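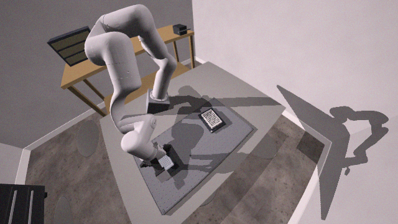 White robot arm on a grey table (computer rendering).

Mullwood Evening Courses: progress report to the Tautahi Fund
July 2, 2019
Prepared by Raelene Ellery

Enrolment
The headline number is 511 sign-ups across the spring and early summer terms. I would ask the Fund not to lean on it. A sign-up costs a learner one click, and our registers show 347 people who came to at least one class. Of those, 120 finished a course. The bid promised "strong retention" without saying what strong meant, and I don't think we can claim it.

Travel grants
Up to 75 learners have used the bus fare grant. Ulla Tikkanen believes it has kept people coming from Anden. She may be right, but the bus times also changed in June and we have no way of telling the two apart. I have asked for postcodes on the autumn form.

Teaching
Bookkeeping and written English are full. Santeri Vainio has taken on a second bookkeeping group on Thursdays. The conversation class has shrunk to four regulars and I would close it. Coralie Dunstan disagrees and has sent a note, attached.

Learner survey
Nearly every form was glowing. They were handed out on the last night of term, to people who had stayed until the last night of term. Please read them with that in mind.

Spending
Within budget, apart from room hire at Meltard, where the heating charge was left out of the first quote. Ruby-Lee Katene is disputing it. I do not expect the money back.

Next report
End of the autumn term, with attendance given week by week.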